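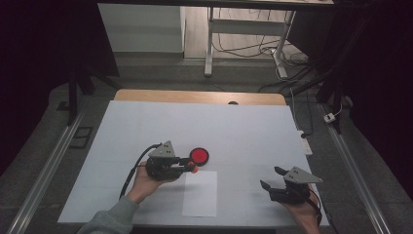

Paper and Board for Makers
Handout 3: Grain, folding and the trouble with glue

Welcome back, everyone. Last session we got through the history at a gallop, and several of you asked for something more practical this time, so we are spending the whole evening on grain. I could talk about grain until they lock the building. If you take one thing home from this course, please let it be this!

What grain is

Paper made on a machine starts as a very thin soup of fibre and water poured on to a moving mesh. The mesh travels forward, and as the water drains away most of the fibres settle in the direction of travel, like logs on a river. When the sheet dries they stay like that. So nearly every machine-made sheet has a long direction to its fibres, and that is the grain.

Sheets made by hand are different. The maker shakes the mould from side to side and front to back, and the fibres end up lying more evenly in all directions. A good handmade sheet may have hardly any grain at all, and you will feel it as soon as you fold one. We'll pass round some of Fathima Weerakoon's sheets from the Mombridge workshop. Please have clean hands, and do hold one up to the window.

Finding the grain

There are four tests worth knowing. Try at least two of them on any sheet you haven't met before, as thin papers can fool you.

The bend test. Roll the sheet over on itself without creasing it and press down gently with your palm. Turn it a quarter and do the same again. It will push back less when the bend runs along the grain.

The tear test. Tear a strip from one side, then one from the side next to it. The tear that runs fairly straight is going with the grain. The one that wanders off is going across.

The damp test. Cut a small square, pencil an arrow on it so you know which way up it was, and wet one face. It will curl into a little tube almost at once, and the tube lies in the direction of the grain. This is my favourite, it's like watching something wake up.

The nail test. Pull the edge of the sheet between finger and thumbnail. One edge stays quite smooth and the other goes wavy. The smooth edge runs with the grain. Only do this on offcuts.

Why it matters

Fibres swell when they take up water, and they get fatter far more than they get longer. A sheet therefore grows across the grain and barely at all along it. Glue has water in it, so the moment you paste a sheet it begins to stretch one way. Stick it to a board whose grain runs the other way and you will have a warped cover by morning.

For books the rule is simple: everything runs head to tail. Text paper, endpapers, boards, covering paper, all of it. A book made this way opens softly and the pages drop. A book made with the grain across the spine fights you, and the pages ripple near the fold.

Debashish Samarakoon brought in two notebooks last year, same paper, same thread, one right and one wrong. We still have them and they are on the side bench. Open both!

Weight and size

Paper weight is given in grams per square metre. Copier paper is usually 80, and most of what we fold will be between 90 and 120. Grey board is sold by thickness, and 2 mm suits almost anything you are likely to make this term.

Watch out for ready-cut packs. A4 is mostly sold long grain, so when you fold it in half to make A5 pages the grain ends up going across the spine – just what we don't want. Either buy short grain A4 or cut down from A2 long grain.

For next time

Bring 16 sheets of any paper you like, tested and marked with a pencil arrow, plus a bone folder if you own one. Read chapter 7 of the course reader, on paste. Selvaraj will have the big press free from 1600 for anyone who wants to come early.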